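Progress report to the Moffat Fund, second period
Good practice for shared robot workspaces
Prepared by Sorin Dumitrescu, Celevari

Dear friends at the Fund,

It has been a busy stretch since we last wrote, and a happy one on the whole, so please forgive me if this runs over the two pages you asked for. The short version is that the handbook (which we have taken to calling Jovum) now exists as a full draft, that 4 of the 11 workshops who signed up are using it every working day, and that we are on budget apart from one item I will come to.

The biggest piece of work was the chapter on starting up. In the first draft we had a checklist that tried to cover everything, and people were very kind about it and then quietly skipped half the lines. So we sat down with the operators and rewrote it in the order they walk around the machine. The person starting the arm now looks over the joints and the hand first, then the clear space overhead, then the stop buttons, and signs once at the end.
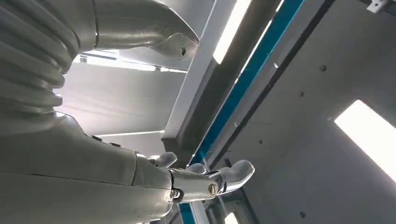 We also spent a good deal of time on the question of who may override a stop. I had expected this to be a quick afternoon — it took most of December. Two of the workshops let any trained operator restart after a stop, while the others wanted a second person every time. The draft now asks for a second person whenever the cause is unknown, and leaves the simpler cases to the operator, with a note in the log. Everybody can live with that, I think, though the people at Grilix would still like it stricter and have sent us some very thoughtful pages on why.

The logs themselves are coming along nicely. We have 300 entries so far and hope to reach 2000 before the final edition, so that the examples in the back of the handbook can come from real working days. Entries are still too short in places ("stopped, restarted" is a favorite), and we have added a line asking what the operator saw just before the stop.

Now the budget item. Translation is costing more than we planned, mostly because we underestimated how many labels and wall cards go with the main text. We would like to move the money left over from travel to cover it, and I would be grateful for a yes or no before we book the second translator.

Next up are the chapters on maintenance and on visitors, and a first visit to the remaining workshops. You would be very welcome to join us for one of those — mornings are best, before 10 if you can manage it, when the start-up checks are being done.

With warm thanks,
Sorin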